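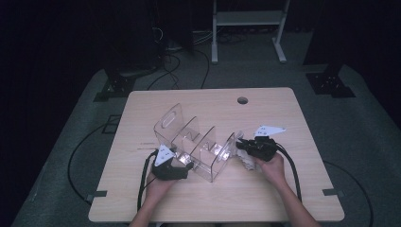

Is a deferred bonus worth anything?

Gallero offered me a move from Kulesix. Base is the same, but 16 percent of my bonus would be held back and paid in company units after 5 years. HR calls it "retention upside." I call it my money in their pocket. Has anyone seen one of these pay out?

Posted by stavia_leaver, 3/6/22

marginnote

I had one at Stavia. Got it, minus a $400 "plan administration" charge I never agreed to. Ask who sets the unit price. If the answer is the firm itself, value it at zero and compare the rest.

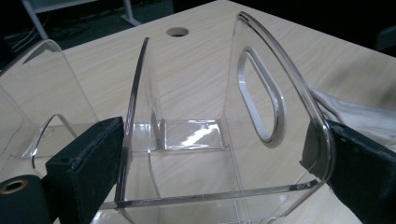

Also get the leaver terms in writing. Mine said "good leaver at the board's discretion," and I wouldn't pay a dime for that wording.

Illés_desk4

Take it, they always pay. My brother-in-law got $3000.

coldledger

"They always pay" is what people say in good years. Ask for the plan rules, the full document and not the slide deck. Then sort your pay by when you can spend it: salary, cash bonus, deferred units. A clear desk organizer with stepped slots is fine for the paperwork, tallest panel at the back for the plan rules. Read the clawback section twice, and if they won't send it before you sign, stay put until May and ask again.
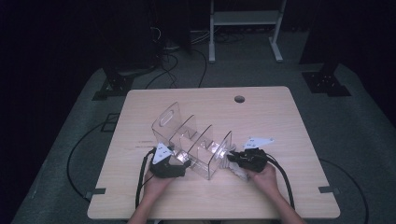 Deferred pay also gets taxed on its own schedule, and recruiters are vague about that. I keep each year's award letter and tax form together, in a see-through holder with separate slots and a cut-out handle at one end, so I can grab the lot when payroll claims it never promised something. They have claimed that twice.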